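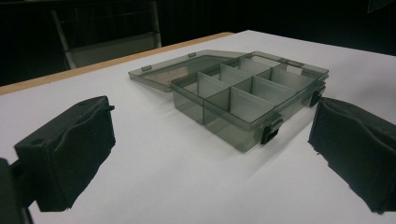
반투명 회색 칸막이 정리함, 뚜껑을 연 상태

Taltness 유압 프레스 유지보수 기록 데이터셋
2020년 5월

Lisau 공장의 프레스 라인에서 모은 정비 기록입니다. 씰 교체, 작동유 점검, 압력 이상 이력을 한곳에 모았고, 드디어 공개하게 되어 정말 기쁩니다! 현장 메모를 그대로 살린 자료가 흔치 않아서 예지 정비를 공부하는 분들께 꼭 보여 드리고 싶었어요.

구성
설비 40대, 정비 기록 500건, 누유 관련 기록 189건. 파일은 CSV이고 인코딩은 UTF-8입니다.

주요 열
press_id: 설비 번호
tonnage: 정격 능력(톤)
oil_temp: 점검 시 작동유 온도(섭씨)
seal_type: 씰 종류
note: 작업자 메모(원문 그대로)
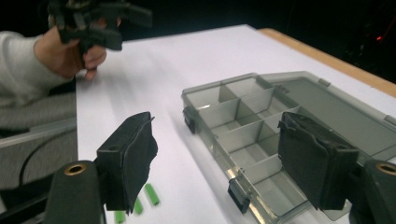
흰 탁자 위에 열어 둔 정리함

알아 둘 점
oil_temp가 90을 넘는 행은 센서 오류로 보고 빈칸 처리했습니다. 1월 기록은 양식이 바뀌기 전이라 seal_type이 비어 있는 행이 많습니다. 메모에는 현장 약어가 섞여 있는데, 읽다 보면 이게 또 꽤 재미있습니다(약어표는 glossary.txt에 있어요). Coutinho 계열 설비는 압력 단위가 bar, 나머지는 MPa이니 합치기 전에 꼭 변환해 주세요.

만든 사람
수집 및 정리: Oksana Stasiv
검수: Saturnino Alcaraz

이용 조건
연구와 교육 목적이라면 자유롭게 쓰실 수 있습니다. 오타나 이상한 값을 찾으면 이슈로 남겨 주세요, 대환영입니다! 다음 판에는 Grullden 라인의 기록도 넣을 예정입니다.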